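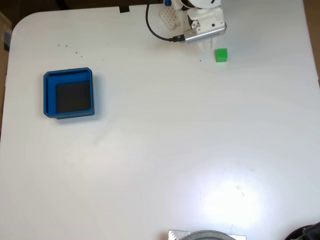 Fig. 1. Robot arm over a white tabletop.

Unit 4 - company towns and the people who ran them
Notes for section, read before May meeting

Reading: Chauvin, ch. 2 (all), Millet article (skip the appendix)

Kasden before the mill: farms, one church, a ferry landing. No bank. Mansour family buys the river lots cheap, builds 56 houses before the mill even opens. Why houses first? Chauvin says labor was the scarce thing, land wasn't. Millet thinks it was about credit - rent came out of wages, so the company always got paid first.

Population near 4,000 at the peak. Mostly farm families, then immigrants from two or three villages who wrote home to cousins. Look at how letters work as recruitment.

The store. Prices a bit higher than in Kirnitz, but Kirnitz was a half day by wagon. Debt books survive for part of the period. 124 households listed, many of them widows taking boarders. Boarders dont show up in the company rolls, so be careful with totals.

The strike
- starts over the clock, not pay (bell rung early, workers said)
- women from the boarding houses feed the pickets
- company paper calls it "outside trouble", no evidence given
- ends with a shorter Saturday and eleven familes evicted

Compare: Covis, same river, no company housing. Strike there lasted longer. Was it the rent? Huet says yes. Hamel says the Covis men had gardens and could eat. Both could be right, pick a side anyway for the response.

Terms: scrip, truck system, paternalism, boarder, lockout

Response paper, 2 pages, double spaced. Use at least one letter from the packet. Questions to A. Costa before class, by 4 p.m.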